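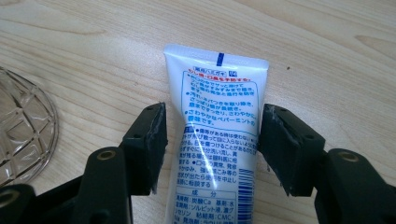 An afternoon at the Zisura open day

Search this site Go

I had been meaning to go to one of the Zisura open days for years, and this January I finally got myself on the bus and went. The workshop sits behind the old Fatarby dairy, up a lane with no pavement, and I walked straight past the gate the first time (the sign is at knee height, do look down!).

They gave us tea and a badge each and let us wander. The first room was all noise: the Dokov line, a long arm behind mesh lifting trays from one belt to another. It was impressive, and I was glad of the earplugs, but I have seen arms like that on the television and I didn't stay long.

What I really enjoyed was the quiet room upstairs, where people teach the machines by hand. You take hold of a gripper, two black fingers on a pair of thick arms, and you go about an ordinary job at an ordinary table with it, while a camera on the tool keeps a record for the robots to learn from. The things they use are what you'd find in any bathroom or kitchen. I was rather taken with a white tube of toothpaste from Japan, printed in red and blue on the back, peppermint flavour if the label is to be believed. My sister brought some home from a trip once and I never got on with it.

We were all allowed a turn, and mine was a humbling one. You bring the fingers down either side, you feel sure you're level, and then you squeeze and the tube swings round like a compass needle. The young woman beside me told me to slow down and think of picking up an egg, and my third go was much better. She said a good session is 300 tries, and that the set they call Mösli has 4000 so far. My wrist ached after a handful!

There was a short talk at the end, with more questions than chairs, and a very good lemon cake. The last bus is the 310 and it leaves from the dairy at 19 minutes past five, so keep an eye on the clock if you go. I ran for it with my badge still on.

Recent posts
Two wet days on the canal
The button museum, revisited
Fatarby seed swap
A better scone, at last

Contact | Copyright the author | Back to top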